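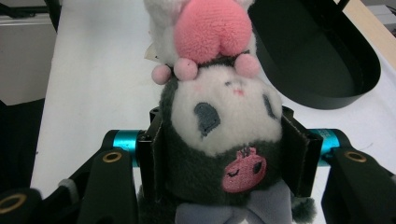

White plush with a charcoal hood and pink embroidery.

About Anach Plush

Anach is a plush toy shop and mail-order business on the second floor of the old Gurkau building, over the shoe repair place. We sell new and secondhand plush, clean and mend toys that people send us, and buy collections.

The shop has 900 square feet of floor space. The front half is for shopping. The back half has the sorting tables, the sewing bench and the shelves where mail orders wait to be packed.

What we carry

Most of our stock is character plush from small to medium size, the kind that sits on a bed or a desk. We like pieces with good stitching: embroidered eyes, emblems sewn into the fabric, pom-poms, hoods, collars. Toys with a lot of small trim take longer to check, and we price them after the trim has been gone over by hand.

We also keep bears, rabbits and farm animals for younger children. These are on the low shelves by the window. Anything with glued parts goes on the upper shelves and is sold as a collector's item only.

We do not carry battery toys, talking toys or costumes.

How secondhand toys are handled

Every secondhand toy is checked before it goes on a shelf. We look at the seams, pull gently on anything attached, and feel the stuffing for lumps. Paper tags and sewn labels stay on if they came on. If a tag is missing, the listing says so.

White and light-colored fur is brushed and spot cleaned with a damp cloth and mild soap. Dark fabric is done separately with its own brushes, since lint from one shows on the other. Toys are air dried on racks for 2 days. We do not use a heated dryer, which can mat long fur.

Repairs are done on the premises. Loose pom-poms are restitched with doubled thread. Faded embroidery is left alone unless the owner asks for it to be redone, and we will send a thread sample first so you can see the color.

The Phelan shelf

Toys that are clean and sound but too worn to sell at full price go on the Phelan shelf, next to the register. The name comes from the street where we had our first shop. Everything on it is priced low and there are no returns on those pieces.

Selling to us

We buy single toys and whole collections. Bring them in or write to us with a list. It helps to know the size, whether the tag is attached, and whether the toy has been kept in a home with pets or smokers. We can look at up to 20 toys at the counter while you wait. Larger lots are left with us and priced by the end of the following week.

Mail orders

Orders are wrapped in tissue and packed in boxes. We don't ship in vacuum bags. Pleler, our online catalog, is updated each morning and currently lists 3510 items. If a toy sells in the shop before we can take it down from the catalog, your payment is returned the same day.

Visiting

There is an elevator at the rear entrance. Strollers are fine in the front half of the shop. We close for stock counting during the first week of August, and repairs sent in that week are opened when we are back.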